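Shared Laundry Room - Residents' Board
Topic: Dryer 2, items left in drum and cleaning of rear vent

Ikhsan Kusuma
7 April 2018
Residents of Drolholm are reminded that each dryer must be emptied at the end of a cycle. Two views of the drum are attached.
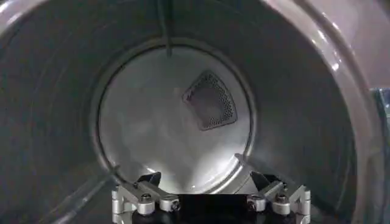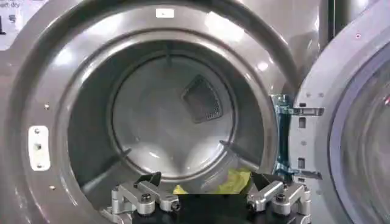
The rules on unclaimed laundry were revised in January and remain in force. Articles left behind are to be placed on the folding shelf and kept for six days. The yellow cloth at the bottom of the drum falls under this rule and may be claimed at the office, extension 251. Residents are also asked to brush the perforated panel on the back wall once a week.

stiline6
I must object to the second request. Cleaning the panel is a maintenance duty and should be carried out by Judance under the service contract.

Mawar Ngau
I respectfully disagree with the previous poster. The contract covers repairs only. A soft brush is sufficient - please do not use anything pointed on the small holes.

stiline6
Then the contract should be posted here so that residents may read it. Six days is also too short for anyone who travels.

Ikhsan Kusuma
The contract is on file under reference 2249 and may be read at the office. The holding period will not be changed at present.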